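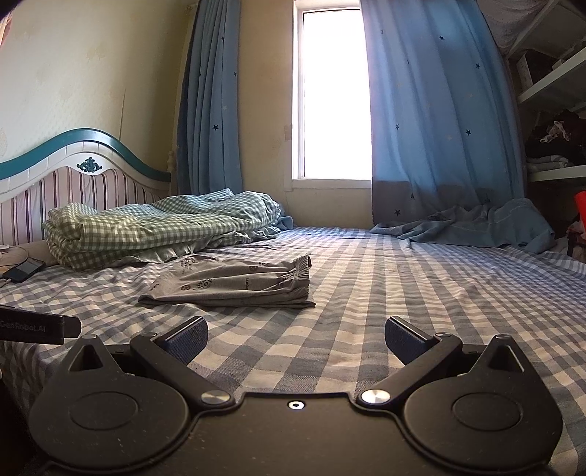
Folding day on the checkered sheet, with the gingham quilt already done.

Folding Laundry on the Bed: Your Questions

7 minute read

Search this site Type and hit enter

I get a lot of mail about laundry, more than I ever expected when I started writing about my house! Most of it comes back to the same handful of things, so I've put my answers on one page. I'll keep adding to it when something new comes up.

Why do you fold on the bed and not on a table?

I've tried both, and I keep drifting back to the bed. It's big, it's at a decent height for my back, and I can spread a whole load out and see what I've got. The other thing is that I want to sleep there later, so the pile has to go. When I folded on the dining table, the clothes lived on the dining table (for days, I'm embarrassed to say).

Does a checkered sheet really help?

It does for me! I use the lines as a ruler. I lay the side of a pair of shorts along one row of checks and fold over to another row, and it comes out straight without any measuring. Stripes work too. If your bedding is plain, you can do the same thing with the edge of the mattress.

How do you fold shorts with an elastic waistband?

This is the one I'm asked most. The elastic pulls in and the legs flare out, so you never get a true rectangle to start with. Here's what I do:

Lay them flat, front side up, and smooth the legs with your palm.
Fold one leg over the other so the waistband doubles on itself.
Tuck in the pointy bit at the crotch seam. It will stick out if you let it.
Bring the hems up toward the waistband, then fold once more if your drawer is shallow.

Don't stretch the waistband to make it lie flat. It only springs back and drags the rest with it. Let it stay bunched and fold the legs to match its width.

What about the pointy flap that keeps poking out?

I know the one. Sometimes I tuck it, and sometimes I leave it and put that side at the back of the drawer. Both are fine.

Do I need to turn printed clothes inside out?

For washing, yes, that's my habit with anything that has lettering or a logo on it. For folding I turn them right side out again, and I like a little bit of the print showing on top so I can tell one gray pair from another at six in the morning.

Where do you pick a garment up from?

By the waistband, if it has one. It's the sturdiest part, and everything else hangs from it, so one lift and a little shake gets rid of most of the creases. 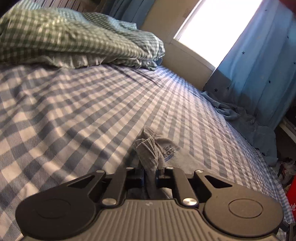 With T-shirts I go for the shoulders, and with leggings the waist again. Grabbing something by the middle gives you a lump, and then you have to find all the corners before you can start. I still do it when I'm tired, mind you.

Do you fold quilts the same way?

More or less. Long side to long side first, then in thirds, and I park it along one side of the bed while I work on the clothes. A light gingham one is a joy to fold. The heavy winter one from December to spring is a wrestling match – I get it into a big rough square and call it good.

Which drawer dividers do you use?

A set of 2 from Indale, in plain cotton. I had the Doser ones before and liked them, but they were too tall for my top drawer. Measure first!

How long does it all take you?

A normal load is done before my coffee is cold. There are 1440 minutes in a day and I refuse to give the shorts more than a couple of them.

Comments

dottiemae: The trick with the checks is so simple and I've had a checkered sheet for years. Did my whole basket last night.

ironing_never: I roll my elastic ones, they stay put better in a deep drawer. But I'll try the tuck.

Pru in the valley: Do the Indale dividers go through the wash OK? Mine are getting linty.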